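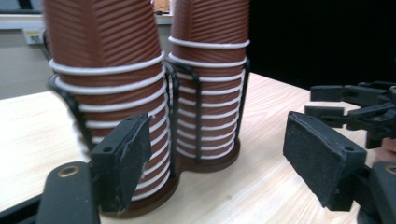

Figure 2. Two-stack wire cup holder with ribbed paper cups, on a light wooden tabletop.

3.2 Cup storage and restocking at the counter

Disposable cups take up more room than people plan for. In the Stekmont break rooms they were kept three ways: in the opened plastic sleeve, lying in a drawer, or upright in a wire holder (Fig. 2). We looked at all three in November, same rooms, same coffee, same staff. Sleeve first, then drawer, then holder. Order not randomized, see Limitations.

The holder is a simple thing. Bent black rods, two round dark brown bases joined into a figure eight, one stack on each. The cups nest, so what shows of most of them is the white rolled rim, one ring per cup. Useful for restocking. A person walking past can judge the level from the rings and does not need to touch anything. With the sleeve, staff had to pick it up and squeeze it, and in the drawer they had to open the drawer, which mostly they did not do until someone complained.

Leaning is the main weak point. Both stacks in Fig. 2 tip a little, and they stand well above the wire. At Kornia, the smaller site, staff were asked to keep the stacks low; at Stekmont they filled as high as they liked. We logged 197 restocks in total over the two sites. Tall stacks were prefered because it meant fewer trips to the supply closet, and a typical trip took some 90 seconds with the door code. Short stacks got fewer complaints about cups coming off in twos. Hard to say which matters more, depends on who you ask (restockers vs. drinkers).

Double cups. Two cups pulled together was the most common complaint in the comment sheets, all three methods. Ribbed sides like these were liked for grip with hot drinks, and several people said they came apart easier than the smooth ones we had from Grabner before. We did not test that seperately. Comments only.

Footprint was measured on the counter, not taken from the catalog. The holder needs a permanent spot and it has to be a flat one. Drawer storage frees the counter but uses up the drawer, and lids then end up somewhere else, usually next to the sugar. In the Clukulov layout (Section 4) holder and lids go side by side, left of the machine, 60 cm from the sink, so splashes stay off the rims.

Sleeves were kept as backup stock only after the third week. Numbers by site are in Table 4.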